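Zandeo Help Center > Bookings > Ferry passes and connections

Mumgate island pass not showing on return crossing

Status: Solved
Product: Zandeo trip planner, mobile and web

Reported problem

I booked a six-night trip to the islands through Zandeo, with the Mumgate pass added at checkout. The outbound crossing from Zurnthorpe is in my itinerary with a boarding code. The return crossing is listed, but it says "No ticket attached" and there is no code. The pass cost was taken in full. I have 3,734 points on the account and did not use any of them for this booking.

Already tried: logged out and back in, deleted the app and installed it again, opened the itinerary in a browser. Same result each time.

First reply from support

Thank you for the details. Please check the following.

Open the itinerary and tap the return crossing. Look at the port name under the departure time. If it reads "Mumgate" with no pier after it, the pass can't attach. Mumgate has two piers, North and Tsuji, and the pass is issued per pier.

If the pier is missing, tap Edit, choose the pier, and save. Wait for the itinerary to reload before closing it.
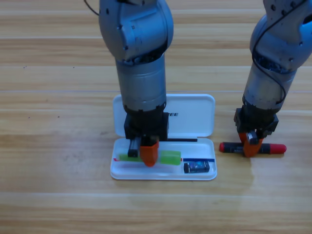 Page last changed: 6 October 2019

Customer update

The pier was missing. I picked Tsuji and saved. Now the return crossing shows the pier, but I get error 63 and still no boarding code. The outbound code has not changed.

Second reply from support

Error 63 means the pass and the crossing have different passenger details. In this booking the pass was issued under a first name and last name, and the return crossing has a middle name as well. The ferry system reads these as two people.

To fix it:

1. Go to Travelers and open the passenger record.
2. Remove the middle name, or add it to the pass. Either is fine for the ferry. If you have a flight in the same itinerary, leave the name as it is in your passport and change the pass.
3. Save, then tap Reissue on the pass. There is no charge.
4. Open the return crossing again. The code should load within 80 seconds.

Points are not affected by a reissue. If your balance is over 2,000 you may see an offer to upgrade to a cabin seat. You can skip it.

Customer update

I added the middle name to the pass and reissued it. The first try timed out on hotel wifi. It went through on mobile data and both crossings now have codes. Do I need to print anything?

Third reply from support

No. The Tsuji pier scans from the phone. Save the code for offline use before you leave the hotel, as signal on the pier is poor in the mornings. Bicycles and large bags still need a paper tag from the ticket window.

Ticket closed by customer.

Related: Changing piers after check-in; Missed crossings and refunds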